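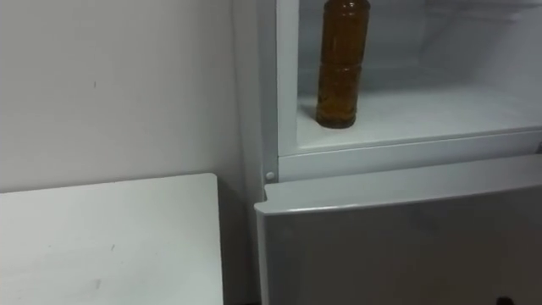 Most of this week went into the part of the planner I like least, the code that decides when one skill has finished and the next may start. I keep calling it the switcher. The project name for the whole stack is Lindthorpe, after the road my first office was on, and the switcher is the oldest file in it.

The task is small. There is a bottle of tea, a white tabletop and a two-compartment fridge, and the planner has to know at any moment which step of the job it is in. It gets that from a state estimate, a handful of yes/no facts with a confidence on each. Upper compartment open. Bottle on shelf. Hand clear.

"Bottle on shelf" has been the troublemaker. When the head looks down at the lower door, the top of the view cuts through the bottle and the cap is gone. My old detector leaned hard on the cap, which is bright green and easy to find against all that white. With no cap it reported no bottle, and the planner went back to looking for one on the table.

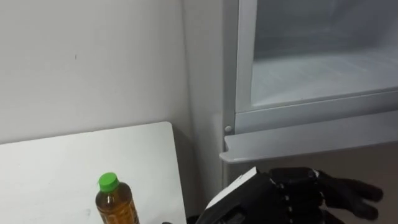 Green cap in view, hand open below the lip of the upper compartment.

I went through 1502 saved views and sorted the misses by hand. 187 of them were the same mistake, a bottle with its top out of view. So the detector now has two ways to say yes, the cap or the ribbed body with the brown liquid in it, and either will do. I also stopped it from answering a plain no when the place where the cap should be is outside the image. It answers "unknown" and the planner keeps whatever it believed before, for up to 3000 milliseconds. After that it asks for a head move.

The three-valued answer made a mess of the switcher for a day. Half of the conditions were written as "if not bottle", and unknown counted as not. I found 16 of those and rewrote each one to say what it meant.
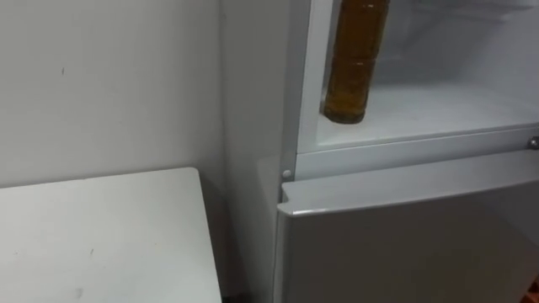
The other change is in the logging. Each switch now writes down which facts it relied on and how old they were, so a bad switch can be read from one line. I wrote a small viewer for it called Koutsoukos that shows the line next to the view from that moment. It is slow and the colors are ugly – I will fix the first of those.

Still open: the fridge's side panel and the wall are nearly the same shade, and the edge finder sometimes puts the compartment a few centimeters too far left. A depth check would probably catch it. I would like to try that before touching the planner again.

The switcher changes are on the main branch as of 2018-04-27. The viewer is in its own folder and needs its own setup, see the notes there.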